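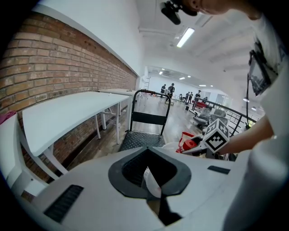 Is a basic hand truck worth buying if you only move furniture a few times a year?

For most people it is, as long as you have a place to keep it and you check the base plate before you pay. The Jandora is the one I bought, and I have used it since October.

I help run a small workshop space in Murnport with Mpho Potgieter. We rent the room out for classes, so the tables and chairs get rearranged a lot, and supplies come in by the box. Before this we carried everything by hand or borrowed a cart from the print shop next door when they weren't using it.

The price was $70. Lumenta sells one for $38 that I looked at first. The base plate on that one flexed when I stood on it, and the handle was two straight grips with foam on them. The Jandora has a single curved tube that loops over at the top, so you can hold it with one hand in the middle or both hands out wide. I use one hand going through doors and two on the ramp.

The base is diamond plate. Cardboard boxes stay put on it when you tip back. Plastic bins slide a little, so I put a piece of shelf liner down first. The panel across the middle of the frame keeps smaller boxes from falling through to the back.

Putting it together took 15 minutes. The instructions show the axle going in before the wheels are unpacked and then skip a step, so lay out all the parts first. One washer was missing from my box. Botov, the store I ordered from, mailed a new one without any argument.

It's good for stacked chairs, paper, paint and anything square. It is not much help with our long tables. Two people can carry those faster, and the thin legs catch on the wheels if you try to stand a table on end.

Complaints: the wheels squeak on tile, and the black finish on the edge of the plate scratched the first week. Poul Lund, who teaches the bookbinding class, is tall and says the handle is too low for him. I'm 5 foot 6 and have no trouble.

We keep it out in the room between classes and it stands up on its own. I would buy it again at this price, but I'd oil the wheels before the first use.

Posted 1/6/22 by Kurniawati Manurung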